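Drumby Module Handling: Grasp Pose Estimation and Wrist-View Data

Version 0.9, maintained by the Brisgate Automation Software Group

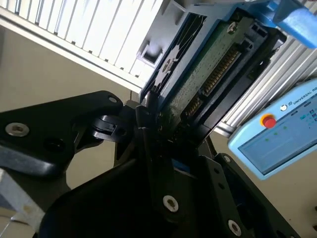
Overview

Drumby is a software package for estimating the pose of an electronic module after it has been grasped by a two-finger gripper. It reads images from a small camera mounted at the wrist and returns a correction to the nominal grasp pose. The correction is passed to the motion planner before an insertion move is attempted. The package is distributed together with the data used to train and test the estimator.

The release is intended for integrators and researchers who already operate a robot arm with a wrist camera. It does not include a robot driver, and it does not replace the safety functions of the robot controller.

Contents of the release

estimator/ Pose estimation model and inference code
planner/ Plugin that applies the correction to an insertion plan
data/ Wrist-view image sequences and joint states
tools/ Camera calibration, label review and export scripts
docs/ Interface reference and change log

Data summary

The data directory contains 427 sequences recorded in the Bruturthorpe workcell. Each sequence begins when the gripper closes on a module and ends when the insertion move stops, whether or not the module is seated. Images are stored at 60 frames per second. Joint states and gripper width are stored in a separate table and are matched to images by controller time.

Of the full set, 61 sequences are reserved for testing. These sequences were recorded after the camera had been removed and fitted again, and they should not be used for tuning.

Labels

Each labeled image carries the position of the module in the gripper coordinate system, its rotation, and a visibility code. The visible face of the circuit board, the pin connector and the housing edges serve as reference features. Where a finger covers one of these features, the feature is marked as hidden and its location is left blank. Labels were drawn by one annotator and checked by a second. Disagreements were settled by Stella Were, who also maintains the labeling guide in docs/.

Installation

1. Copy the release to the workstation that receives the camera stream.
2. Run tools/setup to create the environment.
3. Run tools/calibrate with the board supplied with your camera. Save the result as wrist_camera.yaml.
4. Set the gripper type and module type in config/cell.yaml.
5. Start the estimator in report mode and confirm that corrections are written to the log.
6. Enable the planner plugin.

The plugin rejects any correction based on an image older than 90 milliseconds. The limit can be changed in config/cell.yaml under max_image_age. When a correction is rejected, the arm holds its position and an operator message is issued.

Known limitations

All sequences come from one workcell with one arrangement of lights. Performance under other lighting has not been measured. Reflections from connector pins and bare metal can produce false edges, and the confidence value does not always fall when this occurs. The estimator treats the module as rigid and does not model slip during the insertion move.

Module types other than those listed in docs/modules require new labels. The Fu export format is supported for images only; joint states must be converted separately.

Maintenance and contact

Reports of labeling errors should state the sequence number and image number. Corrections are collected and issued with the next release, planned for January. Questions about the planner plugin should be addressed to Victor Ondieki, and questions about the data to Stella Were.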